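Wednesday
By Gun-woo Moon

Another week, another delivery company buying another delivery company, and another round of applause from people who are paid to clap. Stevlow, which runs dinner orders in 18 cities, says it will take over Nallwood, which does mostly groceries and drugstore runs. The announcement uses the word "convenience" nine times. The word "fee" doesn't come up.

I have read enough of these to know how the pitch goes. Two fleets become one. A driver who used to carry one bag of pad thai across town will now carry the pad thai, a bottle of cough syrup and somebody's cat litter, and since all three are going the same way, everyone saves. On a slide it looks great. Slides don't have to find parking.

My doubts start with the food. Groceries can sit in a trunk for 40 minutes and be fine if there's no ice cream. Fries can't. Any stop you add between the restaurant and the door is paid for by the person eating the fries, and then by the restaurant, which gets the one-star review. Kanini Shirima owns a lunch place two blocks from my apartment and has been on Stevlow for three years. She told me her refunds doubled the last time the company tried "stacked" orders, and that the refunds came out of her share. She kept the slips in a shoebox. She is not looking forward to the sequel.

Then there's the commission. When Stevlow and Nallwood were fighting over the same neighborhoods, a restaurant could play one against the other a little, because Nallwood had been testing hot food in a few places and was cheap about it. Shirima got her rate cut by two points just by mentioning them. After the deal closes, who does she mention? Saber is still out there, but Saber only covers the north side and quits at nine at night. Pretetti wants a year's contract up front. Calling that a market is generous.

The companies say savings will be "shared with partners." Maybe so. I'd like to see the number written down somewhere a restaurant owner could point to it. The last time Stevlow bought a competitor, a smaller outfit with 209 restaurants signed up, it promised that existing terms would be honored. They were honored until July. The new terms came by email, and the link to the old ones went to a 404 page. 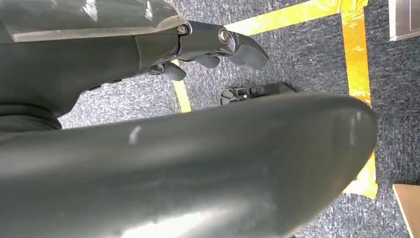
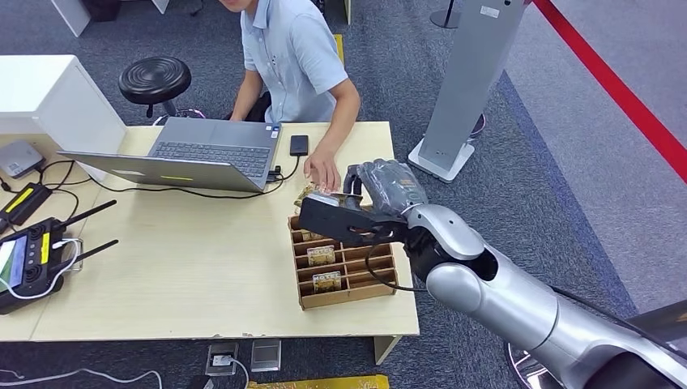

Will any of this make delivery cheaper for the person ordering?

For a few months, probably, while the promo codes last. After that I'd expect the delivery fee to stay put and the service fee to creep up, because the service fee is the one people don't look at until the card has been charged.

I should be fair to the other side. Delivery is a miserable business to run. Nearly every order costs a person's time and gas, customers will walk away over a dollar, and the busy hours are short. Batching orders is one of the few ways the math gets better, and if Stevlow can fill the dead stretch between two and five in the afternoon with drugstore runs, drivers might see steadier work. I've talked to drivers who would welcome that. I've talked to others who pointed out that a heavy grocery order up three flights of stairs pays the same as a sandwich left in a lobby, and that the app doesn't tell you which one you're getting until you've accepted it.

So fix that first. Show the driver the whole job before they take it. Put the restaurant's commission in the contract for longer than a season. Leave hot food out of the stacking, or let restaurants say no to it without getting shoved to the bottom of the list. None of that needs an acquisition. Stevlow could have done it last year with the customers it already had.

What the deal does buy is Nallwood's subscriber list, and I suspect that was the point all along. Monthly members order more often and complain less about menu markups. Put two membership programs together, raise the price once, and you've paid for a good part of the purchase before a single bag has moved any faster.

I'll still order from Shirima's place. I'm going to call her and walk over, 15 minutes round trip, and she keeps the whole ticket.

Comments

dmc_northside: Saber stops at nine? Mine stopped at 8:30 last week with the order already placed.

Patty R.: I drive for both. The afternoon hours would help me a lot, so I don't hate this as much as you do. Agree about the stairs.

tworivers: Walking works if you live two blocks away. I don't.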